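Labelling and Handling of Plug-in Phone Chargers
Project report, Group 7
Gwilym Ifans, Nazar Kovalchuk

2. Method

Chargers were collected from students in our building and given a number on arrival. For each one we noted the brand name, the direction in which it was printed and the marks present on the casing. Text was read first by eye at arm's length, then with a hand lens. A mark counted as legible if both readers wrote down the same thing without conferring.

Prongs were checked for bending against a steel rule. Chargers with cracked casings were set aside and do not appear in the results.

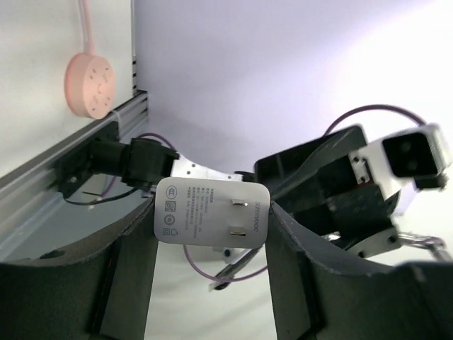 The main difficulty was the size of the regulatory text. On pale casings it is often printed in grey, and the two readers disagreed more on these than on black ones. Brand names gave no trouble, even when printed vertically. QR codes were recorded as present or absent only; we did not test where they lead.

Casings with rounded corners tended to turn under the lens, so from the second session each charger was held still before reading. Readings from the first session were repeated.

3. Limits

Input and output ratings were copied down but not measured. Rostyslav Ivanyshyn has asked for load tests, which are planned for June if the bench supply is free.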